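How slowly should I move when teaching a pick and place by hand?

Posted by Sarita Chauhan, April 8, 2021

I've just started recording demos with a pair of hand-held grippers and I'm loving it! The task is simple: apple, plate, round table. My first 23 goes all feel rushed, though. Should I slow right down, or work at normal speed? And what do I do with the spare hand? 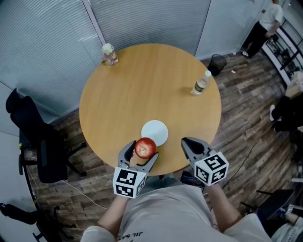 Left gripper around the apple, right one open.

Ingvar Hafþórsson

Great first task! Go at the speed you'd use to hand somebody a cup of tea. If you creep, the robot learns to creep (ask me how I know, I had to redo 500 of them in June). Pause for a beat before you close the jaws, and again before you let go. Keep the spare gripper open and steady, and try not to wave it about. Do shift the apple and plate between goes, or it'll only ever learn one spot on the table. And keep the printed markers facing where your tracking can find them!
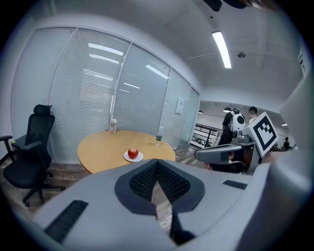
Pollard

What Ingvar said. I use 2 seconds for the pause. Bin the fumbled ones, or keep them in a separate folder, we do that at Senddale and it's been brilliant.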